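Questions About the Lammers Silent Retreat

We love getting your questions about the fall retreat at Lammers! Most of them come up every year, so we've gathered the answers in one spot. Updated 9th August.

What is the retreat, exactly?

It's a long weekend of prayer, Scripture and quiet at Lammers, the old mission house on Ernent Road. We run it once a year, in September, and it's one of our favorite things on the whole church calendar. There are short talks, sung prayers three times a day, and a lot of open time in between for walking, reading, napping or just sitting still (yes, napping counts!).

Do I have to be a member of Kuditz Chapel?

Nope. We've had Lutherans, Catholics, Baptists, Mennonites and a good handful of people who weren't sure what to call themselves. The prayers are Christian and we don't water them down, but you're free to sit and listen if a particular prayer isn't one you can say.

How silent is silent?

We keep silence from the end of evening prayer on the first night until lunch on the last day. During that time we don't chat at meals or in the hallways. You'll still sing and read aloud in the chapel, and you can talk with a prayer guide for half an hour each day if you sign up. If you need something practical, like an extra towel or the way to the trail, just ask!

I've never been quiet for that long. Will I be miserable?

The first evening can feel strange. Your mind keeps rattling along, and you'll think about your email and whether you locked the car. Lots of first-timers tell us that somewhere in the second day things loosen up, and by the last lunch they're a little sorry to start talking again. If you want a trial run, come to our quiet mornings at Kuditz Chapel, which go from 9 until noon.

What's the theme this year?

Psalm 19! "The heavens declare the glory of God" at the start, and that wonderful prayer about the words of my mouth and the meditation of my heart at the end. We'll spend the whole retreat in that one psalm, reading it slowly and out loud, many times over. If you've only ever heard it as a line before a sermon, you're in for a treat.

What is a Flisard?

That's our homegrown prayer booklet, named after the printing shop that ran off the first batch. It has the morning, midday and evening prayers, plus blank pages in the back for notes. You'll get one when you check in, and it's yours to keep. Please write in it!

Should I bring my own Bible?

Please do, in whatever translation you like to read. It's fun to hear the differences when we read aloud. There are spares in the chapel in English and Spanish, and two large-print copies.

Can I bring my phone?

You can, but we ask that it stay off and in your bag. If family might need to reach you, give them the house number on your confirmation letter and we'll come find you right away.

Is there a church service?

Yes, with Communion, on the last morning. Each church has its own rules about who receives, and we won't put you on the spot. Come forward with your arms crossed for a blessing if you'd like one.

What does it cost?

We ask for what you can give. The food and the house come to roughly 900 dollars a day for the whole group, and gifts from past guests cover a good part of that. Please don't stay home over money. Write "help with cost" on the form and leave it at that.

What are the sleeping arrangements?

Everyone gets a bed and a door that closes. Rooms are simple, and sheets are provided. Bring a pillow if you're fussy about pillows (some of us are very fussy).
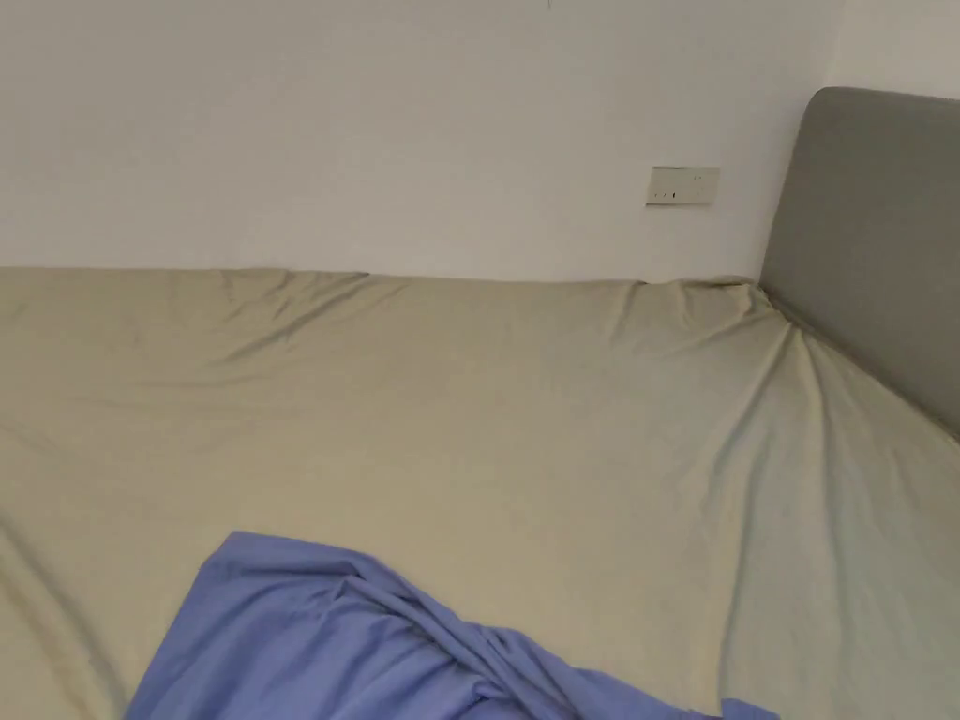
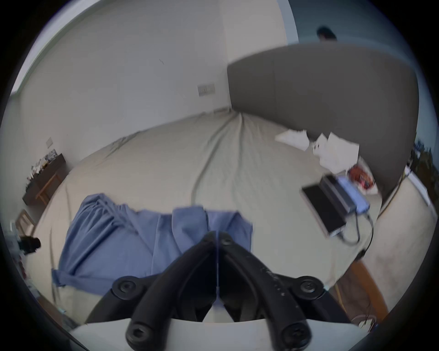 Can married couples share a room?

Sure, just mark it on the form. Some couples ask for separate rooms to make the silence easier, and we're glad to do that too.

What about food?

Plain, hot and plenty of it. Soup and bread at midday, a full supper at night. Tell us about allergies when you sign up. If you fast as part of your prayer, that's fine, but let the kitchen know so they don't save you a plate.

When do I need to arrive?

Check-in opens in the afternoon and evening prayer starts at 8. Try to be there for supper, as it's the last chance to talk and meet the people you'll be quiet with.

How do I sign up?

Pick up a form at the back of Kuditz Chapel or call the church office and we'll mail you one.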